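Doltumo Entryway: Keys and Hooks

Hello and welcome! Doltumo Entryway is a collection of short recordings and notes about the most overlooked corner of any home, the spot where the keys go. We love this spot. If you've ever patted down every coat you own at 7 in the morning, you'll see why we wanted a whole set devoted to it.

What's inside

3,332 clips of keys being hung up, taken down and moved along the row
1,000 still images of hook panels, some in use and some bare
1,000 short text notes, written by the people who set up the panels

The panel

Each setup uses a flat gray panel with 4 white adhesive hooks in a row. The pads go on turned like diamonds, and a thin curved wire hangs from each one. Press the pad down hard with your thumb and leave it overnight before you hang anything on it (we were impatient in December and spent a good while picking hooks up off the floor!). Lucian Căpraru settled the spacing, wide enough that a fat bunch of keys doesn't crowd its neighbor.

The keys

Real keys on real rings, with fobs left on wherever we could manage it. A fob changes how the whole bunch swings, and that's half the fun of this set. All the locks they once fitted have been replaced.

Folders

grakano: one set of keys, any hook
neagu: several sets, sorted by hook
werora: bare panels and walls

Notes give hook positions from left to right, starting at one. If a note says "end," check the clip, as a few of our writers meant the left end.

Known gaps

Gray walls are everywhere and we'd love some color. There are no lanyards yet, and very few carabiners.

Hooks and panel, two views: 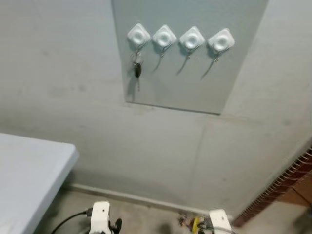
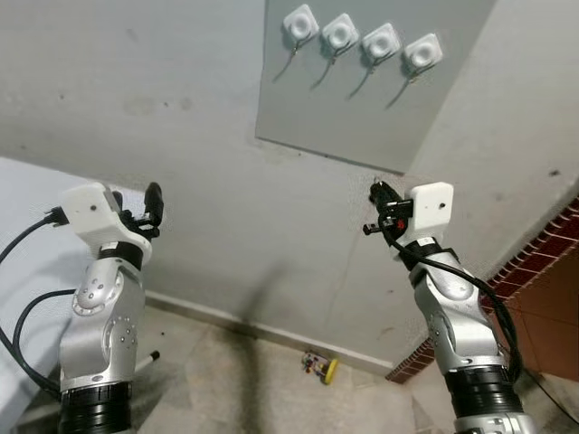 Oana Vasiliu wrote back after trying the neagu folder: "Lovely to browse, but please add heavy bunches. Mine has a bike lock key and a bottle opener on it, and I'd like to know which hook gives up first."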